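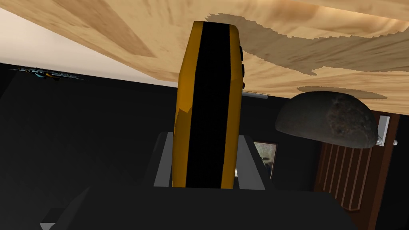
Visit to the Boutros workshop in Stinport, Tue 30 August

We use cookies to remember your settings and to count visits. By continuing to read you accept this. Manage choices

I had wished to visit Boutros since April, when our own gripping cell in Skundow began to drop parts and we did not find out why for a long time. Their workshop stands behind the old bus station in Stinport. From outside it looks like a place for car tyres. There is a bell, but it does not work, so you must knock on the big door.

We were a small group, mostly people who look after one or two robots in their firm and have learned the job by doing it. The morning was given to one single cell, the one they call Trarkstead. I liked this very much. On other open days I was led past many machines and in the evening I could not say anything useful about any of them.

Trarkstead is an arm with a gripper of two fingers. It picks up hand-sized objects from a wooden table top and gives them to a testing station. Before anything is changed on the real arm, the change is tried in a simulated room on the computer. They showed us this first, on a screen which was a little too small for our group. The simulated room is simple: a dark wall, a door of brown wood, a light wooden surface with grain in it. The object to be picked was a tall block in yellow-orange with a broad black stripe, with three small black buttons on one side. The gripper held it upright between its two grey fingers. Close to it was another thing, round and dark grey, which looked like a stone.

I asked if the stone was important. The answer was that they like to keep some other object near the part, so that a plan which only works on an empty table is found out early. In our cell we always test with an empty table. I wrote this down twice.

The buttons were the more interesting matter for me. They stick out from the side of the block near the top, and the fingers hold it low down, well away from them. The technician explained that the first grip they had programmed on a similar part came from the side and higher up, and on the real arm one finger pressed a button at every pick. In the simulation the collision shape was a plain box without buttons, and all looked good. Now every part which sticks out is in the model, also when it is very small. It takes longer to prepare, and he did not hide that his colleagues complain.

After coffee we went to the real arm. The guard door was open and the power was locked off with a padlock, and the key hung on the belt of the person who worked inside. They showed us the full finger service, and I put it here in the order in which it was done.

First the fingers are wiped with a cloth and a little alcohol. Then they are measured at the tip and at the base with a caliper. A worn finger becomes thinner at the tip, and then the grip is strong at the bottom of the contact and weak at the top, and a tall part begins to lean. This was exactly our trouble in Skundow! We had changed the closing force three times and never measured the fingers.

Next come the screws. Each finger is held by two, and they are tightened with a small torque wrench and afterwards marked with a line of paint. If the line is broken at the next check, the screw has moved. The fingers are checked after every 50 hours of running, and they write the result in a paper book that lives on a string beside the controller. I looked through the book while the others were asking questions. It had 274 entries, many of them only a date and the word "good". Some were longer. One said "left finger changed, right finger also changed, do not mix old and new", with the last words underlined.

Then the cable. It goes from the gripper back along the arm and it is tied in a loose loop at the wrist. We were told to leave more loop than seems pretty. With the brake released, the wrist is turned slowly by hand to both ends, and one person does nothing else than watch the cable. They found a place where the outer skin was getting shiny from rubbing, and moved one tie by the width of a thumb. That was the whole repair.

At the end the power came back and the arm made 40 picks at reduced speed with a dummy part. We stood behind the line on the floor and watched. One pick was not straight, number 17, the part stood a little turned between the fingers. They stopped, wiped the fingers again and began from the start. I would have let it go on, I must admit. The second run was straight to the end.

A few smaller things which I noted:

The gripper is opened and closed several times with nothing in it before the first pick of the day, and somebody listens.

When a new finger is fitted, its real measures go into the simulated model the same day. They told us about a week in which the real fingers were four millimetres longer than those on the screen — the table top still has the scratches.

Spare fingers are kept in pairs in the same bag. A single finger is thrown away.

Lunch was soup and bread in the corridor, and it was very good. In the afternoon there was a talk about financing, which I did not follow completely, and I left before the end to catch my train.

At home I measured our fingers the next morning. The left one was thinner at the tip, the difference could be felt with the nail. New ones are ordered, and I have asked for a book and a piece of string.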